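Thread keeps sliding off the jaw when I throw a knot

Asked by Marnix_18 on 2025-07-16 · 3 answers · Suturing practice

I've been practising instrument ties on a skin pad since January and my pad now looks like a badly darned sock. I wind the thread round the jaw, open up to grab the tail, and the loops slide off the end. Every time. Is it me or the thread?

Holier
It's you. Sorry. It was me as well for months.

Farkas
Buy better thread. The cheap stuff has a memory like my aunt's and springs back to whatever shape it had in the packet.

Khrystyna Semeniuk (accepted answer, 12 votes)
Bit of both. Your wraps are probably too near the tip. Put them further back and don't open the jaws until you're nearly on the tail. Keep the long end slack too. People haul on it as if mooring a ferry, and off come the loops.

Tail length matters. Too long and you drag half of it through the knot, too short and you spend the evening chasing a whisker. I leave a short stiff one standing up off the pad where I can get at it.

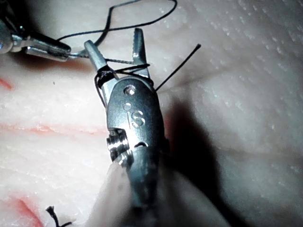 Black thread wound on the left jaw, short tail out to the right.

Those coils are sitting well down from the tip, and there's plenty of loose loop across the top. 

Marnix_18
Moved the wraps back and got 13 in a row. The fourteenth we won't discuss.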